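Sorting and Storing Mixed Fruit on the Table Before It Goes Into the Kitchen

Filed under: Kitchen / Produce / Storage

A mixed bag of fruit stores badly if it goes into one bowl. Large apples bruise cherry tomatoes, ripe fruit speeds up whatever sits next to it, and one soft piece at the bottom is found a week late. The method below takes a few minutes per bag and needs no equipment beyond a cloth, two or three shallow containers and a kitchen scale. It assumes household quantities. For a full crate, work in batches of 200 grams to a kilogram, depending on table space.

What you need

A table with a cleared area at least as wide as your forearm is long.
A light-colored cotton tablecloth or a clean sheet.
Shallow containers. I use the low Grellora trays, but any open dish will do.
A scale that reads in single grams.
A dry dish towel.
Paper bags for anything underripe.

Step 1. Lay the cloth

Spread the cloth in a single layer. Two layers slide against each other and small round fruit will roll off the folds. A printed cloth is fine as long as the ground color is pale – juice from a split skin shows up on white, and that is the fastest way to find a leaking tomato. Avoid vinyl if the fruit has come out of the refrigerator, as condensation collects under each piece.

Step 2. Empty the bag by hand

Do not tip the bag. Take out the large pieces first and set them toward the back of the cloth, then put the small ones in front with a gap between them. Nothing should touch. Pull off stickers now and leave stems attached. An apple with its stem torn out has an open wound at the top and should be eaten first.

Step 3. Inspect each piece

Pick up one fruit at a time and turn it through a full rotation. Press lightly near the stem and again at the base. On apples, a dull or mottled skin is not a fault by itself. Many dark red types lose their shine in storage and are still firm inside. Go by pressure and smell. On yellow apples, a faint blush is normal coloring, while a brown patch that gives under the thumb is a bruise.

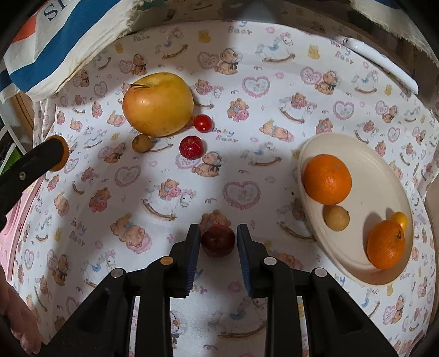 Do small apples need to be stored separately from large ones?

Separate them by ripeness first and by size second. A small apple and a large apple of the same firmness can share a tray, provided the large one is not resting on the small one. If there is only one tray, put the large fruit at one end and fill the other end in a single layer.

Step 4. Sort into groups

Group A, refrigerate: firm apples of any color, and longans or other thin-shelled tropical fruit.
Group B, room temperature: cherry tomatoes that are not fully ripe, and underripe pears.
Group C, use today: anything split, bruised or missing its stem.

Ripe cherry tomatoes can go either way. They keep longer cold and taste better warm. If they have been chilled, let them stand on the counter for an hour before serving.

Keep apples away from Group B. They give off ethylene, and a single ripe apple in a closed container will push the rest along. To ripen pears on purpose, put one apple in the paper bag with them, fold the top over and check every morning.

Step 5. Weigh and record

Optional, but useful if you buy by the box. Weigh each group with the tray tared out. My last box in October came to 1,815 grams, of which 569 grams went into Group C. That is a poor result, and I changed to a smaller box afterward.

Step 6. Store

Do not wash before storage. Wipe off dirt with the dry towel and wash at the time of use. Line the refrigerator drawer with one sheet of paper towel and place the apples stem up. Longans go in a perforated bag or a loosely covered dish, with the shells left on. Tomatoes stay in one layer on the counter, out of direct sun, stem scar down.

Check the drawer every 6 days. Replace the paper if it is damp.

Cleaning the cloth

Shake it outdoors, then rinse any juice marks in cold water before they dry. Hot water sets tomato stains. Machine wash with the next light load – printed cotton holds its color better if turned face in.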